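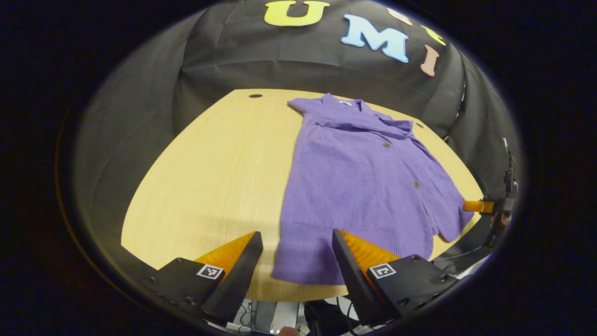

*Purple ribbed short-sleeved shirt, laid out on the table*

# Clumel Tinted Face Balm

**50 ml tube - shade range of 9 - fragrance-free**

We have been selling the Clumel balm since August, and it has become the thing we end up talking about most with customers who only popped in for cotton wool. If you've never quite got on with foundation (too heavy, too orange, too much faff before breakfast), do have a read, because this may well be the one you've been after.

It is a moisturiser first and a tint second. The texture is somewhere between a cream and a soft ointment, and it melts as you warm it between your fingers, so you don't need a brush or a sponge unless you like using one. A pea-sized blob does a whole face. The finish is a bit dewy on the cheeks and more or less natural everywhere else, and you can still see freckles through it, which we rather like!

## How much does it cover?

Light to medium. One layer evens out redness round the nose and chin and takes the edge off a tired morning. A second layer, pressed on with a fingertip after the first has had 90 seconds to settle, will soften most blemishes and old marks. It won't hide a proper dark circle, so if that's your main worry you'd be better off with the Sevau concealer pot, which sits very happily on top.

## Choosing your shade

The shades run from 1 (very fair, pink) to 9 (deep, warm). The tint is sheer, so you have some room for error, and most people can wear the shade on either side of their own. A few notes from our testing:

- Shades 1 and 2 look darker in the tube than they do on the skin. Don't be put off.
- Shade 4 is the most neutral, and a good place to start if you are usually stuck between pink and yellow tones.
- Shade 6 has a good deal of gold in it. If you wear a neutral medium, try 5.
- Shades 8 and 9 need a thorough rub in round the hairline.

If you're ordering as a present, or just can't make up your mind, add the sample card to your basket. It holds 2 shades of your choosing, with enough of each for a couple of wears.

## Getting it to last

On normal skin it wears from morning until teatime with no fuss at all. Oily skins will want a little powder down the middle of the face - the Bucur pressed powder is the one we reach for, as it doesn't turn the balm chalky. On dry skin, leave the powder off altogether and enjoy the glow.

It does come off on collars, as every tinted product does, so give it a few minutes before you get dressed. A dab of washing-up liquid on the mark before it goes in the machine usually shifts it.

To take it off at night, any balm or oil cleanser will do. Micellar water works too, though you'll get through more pads.

## What's in the box

- 1 x tinted face balm, 50 ml
- Folded leaflet with the full ingredients list

The old boxes had a small plastic spatula in them. Clumel have stopped including it, and the tube has a narrow nozzle instead, so there is less waste and much less mess in a make-up bag.

## Delivery and returns

Orders are sent out in plain card packaging by Gitach couriers, and you will get a message when yours is on its way. Unopened tubes can come back to us for a full refund. We can't take back opened ones, I'm afraid, so please do try the sample card first if you're at all unsure.

**Stock note, Oct 19, 2019:** shades 3 and 7 are out of stock. You can leave your email address on the shade menu and we'll write as soon as they are back on the shelf.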